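Last updated: July

Section 4. Table Setup and First Sorting Run

This section covers the two-arm table the Kashindye Robotics Club uses for the snack bar task in the Clalico student challenge. Read it through once before you power anything on. The Dosau quick-start sheet says a new team can be sorting in 7 minutes. We have never seen a new team do that, and you should not plan your build night around it.

4.1 Before you start

1. Check that the frame has not moved against the tape on the carpet. People lean on it. If it has shifted, push it back before doing anything else, or the saved arm positions will be wrong and you will spend the evening blaming the code.

2. Look along each arm and follow the cables with your eyes from base to gripper. A cable that pulls tight at full reach will work for a while and then fail during judging.

3. Clear hands, sleeves, laptops and drinks from inside the frame.

CAUTION: The software stop in the Eneck control panel is a convenience. Do not treat it as an emergency stop. Use the power switch, and keep one student beside it whenever the arms are live.

4. Power the arms one at a time, left first. Wait for each to finish its startup check. The panel will show "Ready" slightly before this is true, so give it a slow breath or two more.

4.2 Laying out the table

5. Put the flat tray front and center, with the wood showing through it and nothing inside. The run starts with an empty tray. Teams like to leave a practice bar in there "just to test the camera" and then wonder why the score is off by one.

6. Set one white bin on each side of the tray, where the gripper on that side can come down into it without swinging across the middle.

7. Fill the bins with wrapped bars. Let them fall however they fall. The manual that came with the kit recommends neat rows with all labels facing up, and yes, the success rate looks wonderful that way. The challenge will not give you neat rows.

8. Put the clear container of mixed bars toward the back, in front of the potted plant. The plant stays. It is part of our standard layout, and the training runs were recorded with it in view, so moving it changes what the model sees.

9. Bring both arms to the start pose, grippers open and pointing in toward the middle of the table.

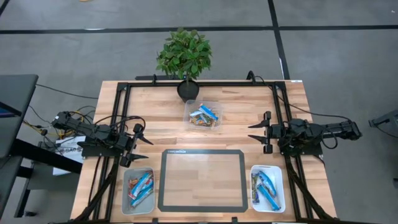
10. Compare your table with the layout before you go on. Small differences in bin angle are fine. A bin pushed out of reach is not, and neither is a tray turned end for end. The small label on the tray's border goes at the far edge.

4.3 First run

11. Set the speed to 100 in the panel. The slider goes up to 400, and somebody on every team wants to try it. At that setting our grippers threw bars clear of the frame, and the bars we got back were mostly crumbs in a wrapper.

12. Load the starter policy and press Run. Watch the grippers and ignore the confidence number on the screen. We have seen it sit near the top of its range while a gripper closed on nothing.

13. Let the run finish, even if it is going badly. Stopping early and restarting until you get a nice one is how teams end up believing in a robot they don't have.

14. Write down every miss in the log, including the ones you think were bad luck.

NOTE: If the panel shows error 410, the Eneck help page tells you to reinstall the driver. Try reseating the cable at the arm base first. In our club that has cleared it more often than the reinstall has, and it doesn't cost you your saved positions.

4.4 About the starter policy

The starter policy is described in the kit as "general." Treat that word with care. It handles the bars it was trained on, on this table, under our lights. Swap in a different brand of bar with a shinier wrapper and results drop, sometimes badly. If your project report claims the system can sort "any object," expect to be asked for the log.

4.5 Shutting down

15. Return both arms to the rest pose before cutting power. They go limp when the power drops and will land on whatever is under them.

16. Switch off the right arm, then the left.

17. Put loose bars back in the bins. Do not eat them. They have been dropped more often than you would like.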